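The Kitchen Where Nothing Gets Washed

By the features desk, July 2023

The cheapest kitchen in robotics has a fine big window with no view from it. The sink has never been plumbed. The group at Sarmiento that built it, entirely in software, has spent since May sending a simulated arm to it, and the arm has been making a mess there at a rate no real landlord would allow.

Their method, Utalow, rests on a modest idea. Before each attempt the software reshuffles the props, shifts the viewpoint and starts over, so the robot can't get by on memory. One policy trained on 1000 such shuffles. A rival policy got 1000 runs of the same tidy layout and became, by all accounts, very good at that layout.

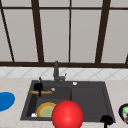
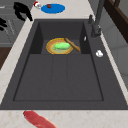
The test that matters is whether a policy can find a thing it has been asked for when the thing has moved. Utalow was given 181 fresh layouts and a plain order, such as picking up the vegetable. A layout with a cucumber lying on a yellow-rimmed plate and a spatula resting across the edge is harder than it sounds, as the tidy policy kept going for the plate. It failed 51 layouts that the shuffled one managed – a result the group reports with some restraint and one very large bar chart.

The catch is the usual one. Simulated plates don't chip, and simulated cucumbers don't roll under the stove for a week. A real counter at the Gornley lab comes next, using a secondhand arm from Bruvier and a sink that has been known to back up. The group has set aside the autumn for it, and has already bought a mop.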